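Visit notes: the Kesia collection site in Zevthorpe

Kesia opened its collection site in Zevthorpe to visitors for one afternoon in August. I signed up because our own group is about to start recording hand-held gripper demonstrations, and I wanted to see how a place that does it every day is set up. The visit ran from one o'clock until a little after four, and there were nine of us.

The site is on the second floor of the Buchanan building, above a print shop. The stairs are steep and the elevator is for freight only, so anyone bringing equipment should call ahead. We signed in, got a badge and a one-page safety sheet, and were taken straight to the recording area.

Kesia does no robot work in Zevthorpe. The arms are at another location, and what leaves this building is recordings: people doing small household jobs with a gripper in each hand, with a camera on each gripper. The recordings feed a learning system the company calls Ultent, which is meant to learn picking and placing from them. Our guide said the target for each task is 400 accepted episodes, spread over as many operators and table layouts as they can manage.

We spent most of our time at the fruit task. An operator moves pieces between the table and a plate, using both hands, and then the layout is changed for the next episode.

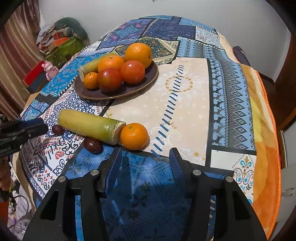

Setting up a table takes longer than I had expected. The site does not want a clean bench with a gray mat, and the guide was firm on that point. Their early recordings were made on plain surfaces, and the model trained on them did badly when it was tried in a furnished room. Now the operators work on ordinary tables with whatever cloth is on hand, and a patchwork one with navy and cream panels, paisley and rows of reindeer is considered a good choice. The background is left alone too. The one rule is that the cloth must lie flat enough that a round piece of fruit stays where it is put.

The mix of objects is picked to cover different kinds of grip. Oranges are forgiving. Tomatoes are smooth and they mark easily, so a squeezed one has to be replaced. The cut stalks are the hard part, since the fingers have to meet them across the short side, and an operator who comes in at the wrong angle pushes the piece along the cloth. I was told new operators are kept on citrus until they have 25 accepted episodes, and then they get the stalks.

Someone in our group asked whether failed grasps are thrown away. They are kept if the operator recovers and finishes the job. An episode is rejected when a piece goes on the floor, when a hand reaches in to fix something, or when the tracking drops out. Rejected episodes are stored separately with a short note – this seemed sensible to me, and we will probably copy it.
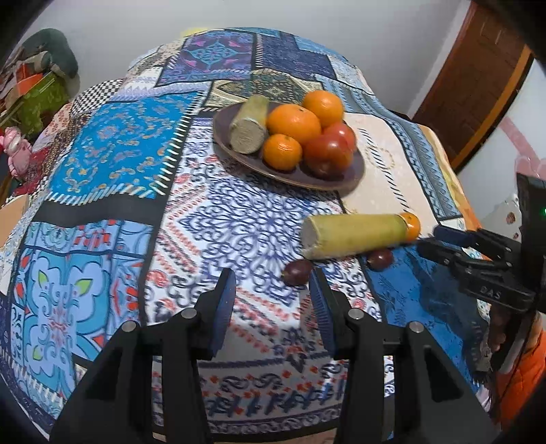
The two-handed recordings bring their own trouble. Each gripper camera has to be matched in time with the other, and each one also picks up the other gripper when the hands come close. The reviewers don't mind the second gripper being in view, but they do mind when it blocks the piece being grasped. Operators are asked to keep the idle hand to the side until it is needed. From what I saw, that takes practice, and the habit slips toward the end of a shift.

After the tables we were shown the review room. Two reviewers sit with a pair of screens each and go through the day's recordings at double speed. The count on the wall board for the fruit task and its variations stood at 3899 episodes. A good day for one operator is nearly 100, with breaks, though the guide said they no longer post individual numbers because people started to rush.

I tried one of the grippers for a few minutes at the end. It is heavier at the front than it looks, and my wrist noticed. Closing the fingers is easy. Judging how far they are from the object is harder, and I knocked my first orange away before I got it.

There was coffee afterward, and a sheet of contact addresses for groups that want to compare recording formats. The next visit is planned for the spring. Parking behind the building is limited, and the bus stop on the main road is a five-minute walk.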